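Filed under: Small Storage / Benchtop

Kha Phí
September, 7:40 am

1/ Notes on small wooden drawer cabinets, the kind that sit on a table and hold things too minor for a real cabinet. I have rebuilt or refitted a fair number of them. Most of the trouble is in the drawer, very little in the case.

2/ Start with the empty case. Set it on the surface where it will live and press each top corner in turn. If it rocks, turn it 90 degrees and try again. If the rock moves with the case, the case is twisted. If it stays put, your table is the problem.

3/ A twisted case can be shimmed under one foot. A twisted drawer can't be shimmed anywhere useful. Check the drawer on a flat surface before you touch the runners. I have planed perfectly good runners to suit a bad drawer and regretted it.

4/ Side clearance. On a case this size I want 1 mm total, split evenly. Less than that and it sticks in humid months. More and the drawer racks, meaning it turns slightly in the opening and jams on opposite corners.

5/ Racking gets worse as the drawer gets wider relative to its depth. A shallow, wide drawer pulled from one end will jam even with correct clearance. Hence one handle, centered, wide enough to take several fingers.

6/ Handles. I use a plain black metal U-shape, mounted horizontally. The Skakitz ones come with machine screws that are too long for a thin drawer front. Cut them or add a washer inside. Do not keep tightening and hope.

7/ Drill the handle holes from the face toward the inside, with scrap clamped behind. Pale open-grained wood breaks out badly on the exit side. A strip of tape helps a little. Scrap helps a lot.

8/ Measure center to center on the actual handle. The number on the packet has been wrong for me twice, both times by just enough to need a slotted hole.

9/ Height of the handle is a matter of taste until you load the drawer. Near the top edge, you pull slightly upward and the front wants to lift. With a loose fit you will feel the drawer tip. Fix is a kicker strip above the drawer sides, waxed.

10/ Wax: plain paraffin, rubbed on both runners and the bottom edges of the drawer sides. No oil. Oil soaks in, collects dust and turns to paste. Fundirel sells a dry stick that does the same job as a candle and fits in a pocket.

11/ Finish on the outside only. I leave drawer interiors bare. Oil finishes inside a closed box smell for months, and anything paper you store in there will smell too.

12/ Placement. Leave clear space in front for the full travel of the drawer plus your hand. People measure the footprint and forget the travel. Then the cabinet gets turned sideways, and the front ends up facing whatever direction was left over.

13/ My current layout has the drawer front facing left, across the tabletop, which suits the way I work from that side. The white appliance box sits close by with its own door handle, so two sets of handles share one patch of space.
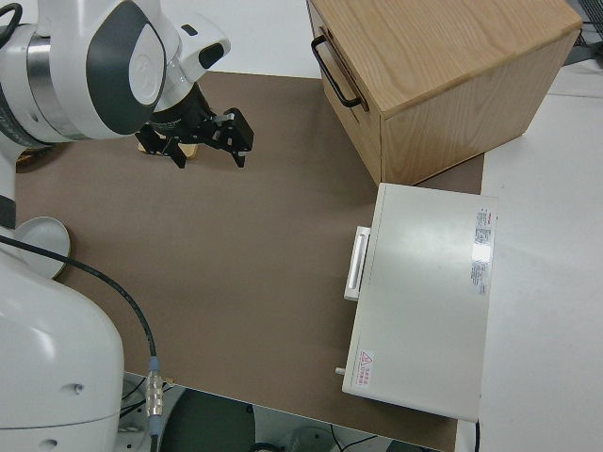

Pale oak-look cabinet, black U handle near the top, partly on the brown tabletop and partly on the white surface.

14/ Spanning two surfaces is fine if they are level with each other. Lay a straightedge across the joint first. A small step can be taken up with veneer scraps or card under the low side. Check again after loading, as one surface may sag more than the other.

15/ Small flat offcuts of light wood are worth keeping within reach for this. I label mine by thickness in pencil. Dương sells proper graded shims in a tin, and they are better, but I lose the tin.

16/ If there is a heating appliance nearby, leave a gap. Wood that gets warmed on one side dries on one side and cups. Follow the appliance manual for the distance and ignore what looks tidy.

17/ Load order: heavy things at the back, light things at the front. The drawer hangs less when open. If you only own heavy things, fit a stop.

18/ My stop is a small turn button screwed inside the back of the drawer. Turn it up after the drawer is in. The Stomus version is spring-loaded and costs more. Mine has needed tightening once.

19/ Runner wear and how to patch it will be a separate thread. I need to cut a worn one open first.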